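**Clellard** is a collection of manipulation examples recorded with hand-held grippers and used to train robot control policies. It was begun in December by the Wellus group and first released on 23 Mar 2020 with 1,758 recordings; the second release has 2,604.

An operator carries the gripper to an object and closes its two fingers by hand, while a camera on the tool records the approach and grasp. Tasks are grouped by object. The headwear group, with 245 recordings, covers caps and clear display stands on a white tabletop.

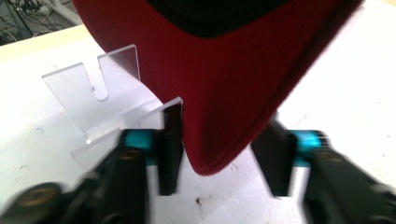

Etenesh Gebreyes has argued that the headwear group needs more failed grasps, and that 123 of them would be a fair start.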